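# Gralten (hang-it-up learning)

Gralten is a way of teaching a robot arm to put a mug on a rack from a small pile of human demos. I worked on it with Mahlet Tamiru and Lech Sadowski, so expect some bias! We gave it 200 demos, and it learned to predict short bursts of motion from two kinds of view: one fixed, one at the wrist.

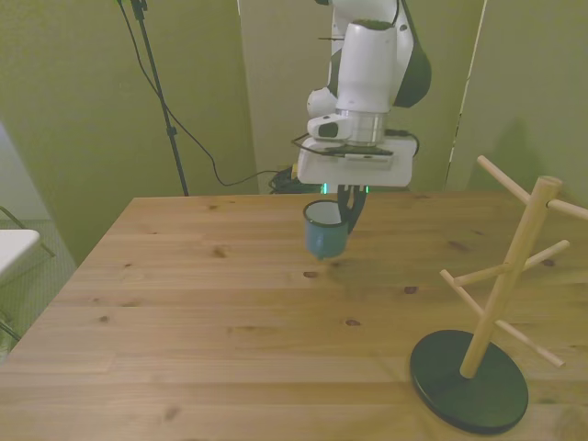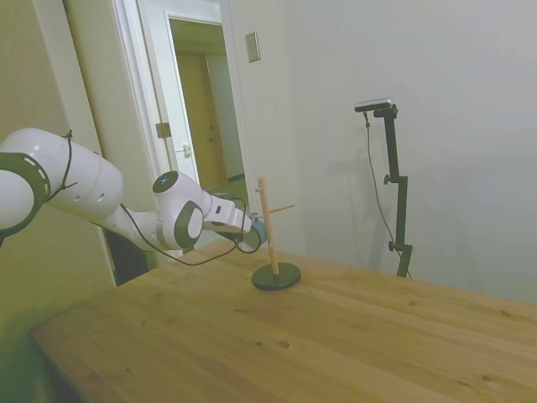
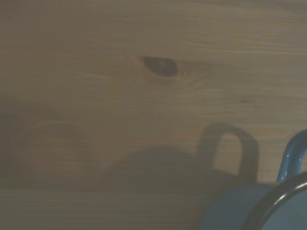
*Mug hanging with Gralten: two fixed views of the arm and mug tree, then a wrist view of the mug on the table.*

Over 110 test runs, the wrist view mattered most in the last bit of the move, when the handle has to find the peg (I'd bet on the fixed view, and lost lunch to Mahlet over it). Training took about 2000 steps before the arm stopped dithering. Later work, mostly Lech's, tries the same recipe with bowls.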